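Evaluation of the Stakel Wrist Kit for Wardrobe and Closet Tasks
Student project report
Solange Magalhães
Jul 11, 2026

1. Purpose

The project tested whether the Stakel wrist kit, a commercial add-on for small robot arms, can be used for household handling tasks by a team without prior experience in camera mounting or calibration. The kit is sold as a complete package: a two-finger gripper, a small color camera with its bracket, one cable, and a license for the Disura recording software. The course lab at Tornevcombe bought one unit for the spring term and asked for a written review before ordering more.

The review covers setup, picture quality at short range, grasp results on clothing, and support. Price is discussed only where it affects the recommendation. The arm itself (a Frota bench arm already owned by the lab) is not under review.

2. Setup

The kit mounts to the arm flange with four screws. Mechanical installation was completed in one session. The printed guide shows an older version of the bracket, and the cable exit is on the opposite side from the drawing. This cost some time, as the cable had to be rerouted after the first full rotation of the wrist pulled it tight.

Disura was installed on a lab desktop. The camera was recognized at first start. Calibration uses a printed board and a guided routine, which asks for 15 views. The routine rejected the board under the ceiling lights until the glossy printout was replaced with one on matte paper. The guide does not mention paper type.

3. Test task

Clothing was chosen because it is the weak point of most low-cost grippers. It has no fixed shape, and dark fabric gives the camera little to work with. The task was to approach a hanging garment, close on it at a chosen height, and pull it sideways. Approaches were driven by hand with the Disura controller and recorded. A total of 157 attempts were logged in June. Attempts stopped by a software fault were logged but left out of the grasp results.

4. Picture quality at short range

The camera has a fixed focus. Objects in the middle distance are rendered well enough to locate edges and seams. Very close to the lens, detail falls off. A board edge or door edge passing near the wrist becomes a wide, soft band that hides part of the target. The operator then has to back off or approach from another angle, and either choice adds time.

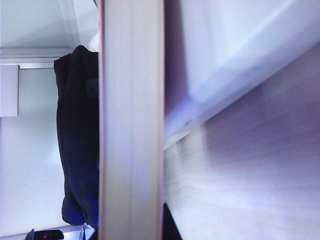
Exposure is automatic and cannot be locked in the supplied version of Disura. When pale surfaces fill much of the view, white walls and panels wash out and dark cloth loses most of its internal detail. Zippers and outer folds remain usable as landmarks, but pockets and shallow creases often do not. For manual driving this was acceptable. For any automatic method that depends on texture, it would be a serious limit. A request for an exposure lock was sent to Stakel support and was answered with a statement that the feature is under review.

5. Grasp results

The gripper closed on and held the fabric in 64 percent of the valid attempts. Most failures fell into one of two groups. In the first, the fingers closed in front of the cloth and the operator had misjudged depth from the single view. In the second, the fingertips caught a single layer, which slipped out during the sideways pull. Thicker fabric did better than thin fabric in both respects.

The rubber fingertips showed visible wear by the end of testing. Replacement tips are sold only in packs of 6, and the pack price is high relative to the cost of the kit.

6. Software and support

Disura recorded reliably except when the disk was nearly full. In that case it kept running without a warning and wrote empty files. We lost one afternoon of work to this. Export to common video formats works. Joint positions are saved in a separate file with its own clock, and the two must be lined up by hand. Support replied to all messages, usually by the following day.

7. Recommendation

The kit is suitable for teaching and for recording hand-driven tasks. It is not recommended in its present form for automatic garment handling. A second unit should be ordered only if the exposure lock is released. Matte calibration boards and a spare pack of tips should be included in the same order, and the cable route should be checked through the full wrist range before first use.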